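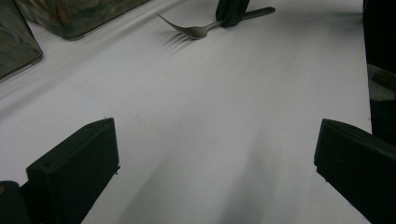 How to Bring Dull Forks Back to Life

I love this job! It takes one sink of hot water and a bit of patience, and a fork that has gone gray and sad in the drawer can look like something you'd put out for company. I do the everyday stainless ones this way every April, and I always end up doing the spoons too.

What you need

A glass or enamel baking dish
Baking soda
Dish soap
Plain white vinegar
An old soft toothbrush
Two cotton dish towels (no fluff, please)

Step 1. Wash first. Hot water, a good squirt of soap, and get the toothbrush right down between the tines. Brush from the neck toward the tips, front and back. Dried egg loves to hide in there!

Step 2. Make the paste. Stir 4 tablespoons of baking soda with just enough water to make it spreadable, like thick yogurt. Too runny and it slides straight off the handle.

Step 3. Rub it in. Use your fingers or a damp cloth and go lengthwise, with the grain of the metal. Circles leave little swirls on a brushed finish, and they really show under a kitchen light. Leave the paste on for 2 minutes.

Step 4. Rinse, then wipe with vinegar. It fizzes a little on whatever paste is left (my favorite part). Rinse again in warm water.

Step 5. Dry right away. One towel for the wet, the second for the shine. Pull a folded corner of the towel between each pair of tines and finish with the back of the neck, where the light catches.

Rainbow-colored marks? Those come from heat, and a second wipe of vinegar usually takes them off.

Silver plate is another story. Skip the paste and use a proper silver cream, very lightly. My neighbor Ottmar Harms scrubbed his mother's set with baking soda and went clean through the plating on the handles.

Store them dry, all facing the same way, and keep the steel wool far, far from the sink!

Ilze Ramanauskas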